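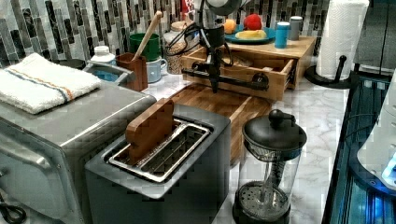

Waltis study Bible – worth it for a Mark reading group?

Home Forums Books & Study New posts Members Log in

Search this board... Go

Filed under: Bible Study Resources > Study Bibles and Commentaries

plainpew
13 May 2021

Our Wednesday-night-that-moved group is starting Mark and one of the members wants us all to buy the Waltis study Bible. I borrowed a copy for a week. The cover says it will "unlock" the gospel, and I get suspicious when a publisher tells me something was locked. The notes on Mark run to 181 pages, and up to 50 of those are charts and sidebars I'd never look at twice.

Has anyone used it with a group for more than a month? I don't want to hear how nice the binding is.

oldmargins
Used it from start to finish with eight people. The notes are fine. Mark 4 is good, the part on the sower especially. Where it lets you down is anything hard. Look up the young man who runs off in 14:51 and you get two lines, one of which tells you he was wearing a linen cloth. The verse already told me that.

tessaline
I think that's a little unfair. Nobody really knows who the young man was, so what did you want, a page of guessing? I'd take two short lines over a writer making things up. We had new people who had never opened a Bible, and the notes got them reading on their own.

oldmargins
I wanted the guesses listed, with a word on which ones hold up. A reader can handle "we don't know, and these are the main ideas." What bothers me is that the notes go quiet where the questions start.

plainpew
Same thing I noticed at the ending. It prints 16:9-20 in brackets and says "some early manuscripts do not have these verses." Then it goes right ahead and gives notes on them like nothing happened. Does it say anywhere what the editors think?

oldmargins
In the back, after the maps. Small type.

fourthwatch
Lernach does this much better. It's one volume on Mark only, no Bible text, 987 footnotes (they brag about it in the preface). Full chapter on the ending, and the writer comes down on the side of stopping at verse 8 and tells you why. You can disagree with him but at least there's something to disagree with.

tessaline
And how many people in a home group are going to read 987 footnotes?

fourthwatch
None. The leader reads them.

tessaline
Then the leader turns up with all the answers and everyone else sits there. I've been in that group. I stopped going in March and I didn't miss it.

fourthwatch
That's a problem with the leader. You can read a commentary and keep your mouth shut for the first half hour.

kettlebrook
Has anybody tried the Helmy workbook? Our church bought a box of them. Mostly fill-in-the-blank. "Jesus told the storm to be ____." I'm not sure what a grown adult is meant to learn from that, and ours gave up in chapter 3.

plainpew
Somebody offered us those for free. I said no thank you.

kettlebrook
Wise. The back cover says "100 questions that will change how you read Mark." I got through most of them and read Mark the same way as before.

smallprint_j
I'll be the one to say it – why buy anything? Mark is 16 chapters. You can read the whole thing out loud in one evening. We did that first at Zescombe, no notes, no handouts, just took turns. People noticed how often "immediately" comes up without a book telling them. After that they had real questions, and only then did we go looking for help.

tessaline
I like the reading aloud part. But I'd still want something on hand for the background. Why does it matter that he touches a leper? What is a tax booth? You can't get that by taking turns.

smallprint_j
Sure, one person brings one reference book. That's a long way from everyone paying for a new Bible.

oldmargins
Agree with that. My worry with any study Bible is that people quote the note as if it were the verse. We had a whole argument over Mark 7 and it came out at the end that both sides were arguing about the bottom half of the page.

plainpew
OK, this helps. I'm going to suggest we read it straight through the first night and I'll get the Lernach from the library, if they have it. The member who likes Waltis can bring hers. I still doubt the charts will ever get opened.

tessaline
The timeline of the last week is useful. Give that one a chance.

plainpew
I'll look at it. Not promising anything. Does it put the temple clearing on the Monday, like Mark seems to?

tessaline
It does, with a note about John having it early on. Three lines, before oldmargins asks.

oldmargins
One better than the young man got.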